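Wanted: people who grew up in or near Lesthorpe and can still hear how their gran talked

I'm putting together a book of local words and I need your help with it. I've been at it since January, mostly in the evenings, and I've reached the point where my own memory (and my mum's, and the woman's at the chemist) has run dry. So I'm looking for people who'd be willing to spend an hour or two telling me what they called things when they were small.

I should say what I mean by local words. I don't mean the ones printed on tea towels. I mean the word your family had for the end of the loaf, or the gap between two houses, or the feeling you get when you've been in the bath too long. My side of Lesthorpe called an alley a snicket and the other side of the river called it a ginnel, and I have had proper arguments in the queue at the post office over which of us was talking nonsense. I've got 1271 slips written up so far and I thought that was loads until I sorted them and found that a good many were the same word spelt four ways. Also nearly everything I have is about food, weather or being told off. There's hardly anything about work, or illness, or courting, and I refuse to believe people round here kept quiet about courting.

Who I'm after

Anybody who lived in Lesthorpe, Rornard or the farms in between for a good stretch of their childhood. You don't have to live here now. If you moved to Canada at fifteen I'd love to hear from you, as people who leave often hang on to words that the rest of us have let go. I'd especially like to hear from:

Anyone whose family worked at the Flavar mill, in any job, the canteen included
Anyone who went to school in Rornard before the two schools were joined
People who came here from somewhere else as children and remember being baffled
Anyone over 70, though please don't be put off if you're 23 and used to sit under the table listening

You don't need to be good at spelling or know anything about language. I'm not a professor, I used to do the wages for a builders' merchant. If you think you don't know any, get in touch all the same! The last person who told me that kept me there until it was dark and I had to ring home about my tea.

What you'd be doing

We'd have a chat, either at your house, at mine, or in the back room of the MacLeod Library, which is warm and has a kettle. I'll bring a list of prompts (parts of the body, things in a kitchen, names for a daft person, that sort of thing) and we'll see where we get to. With your say-so I'll record it so I'm not scribbling the whole time. You can stop whenever you like, and if you tell me something and then wish you hadn't, it comes out. I'll send you a typed copy of your words before anything goes in the book, and you can cross out what you please.

If you can't get out or you live miles off, the phone is fine, and so is a letter. I've had some wonderful letters – one of them was on the back of a seed catalogue and I've kept the lot, catalogue and all.

I also need one or two people to help with typing up. It's slow work and you have to be fussy about it, since the whole point is to put down what was said and not what ought to have been said. A couple of hours a week would make a huge difference to me. You can do it at home at your own pace.

What you'd get

Not money, I'm sorry to say. There isn't any. I can cover your bus fare and I'll give every contributor a copy of the book when it's printed, with your name in the front if you want it there. I'm aiming for 104 pages, which is what the printer has quoted for, so the rude ones may have to go in very small type.

How to get in touch

Leave your name and number at the desk in the MacLeod Library in an envelope marked Lesthorpe Words, or fill in the contact form on this page. Please let me know by 4th April if you can. I won't turn anybody away after that, but I'd like to get the first visits planned before people start going off on their holidays. Tell me where you grew up, and give me one word to be going on with.
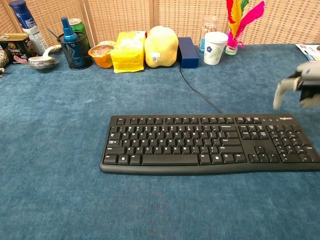

Can I send in a word if I don't know what it means?
Please do, and tell me who used to say it and what they were doing at the time. Somebody else may well know the rest.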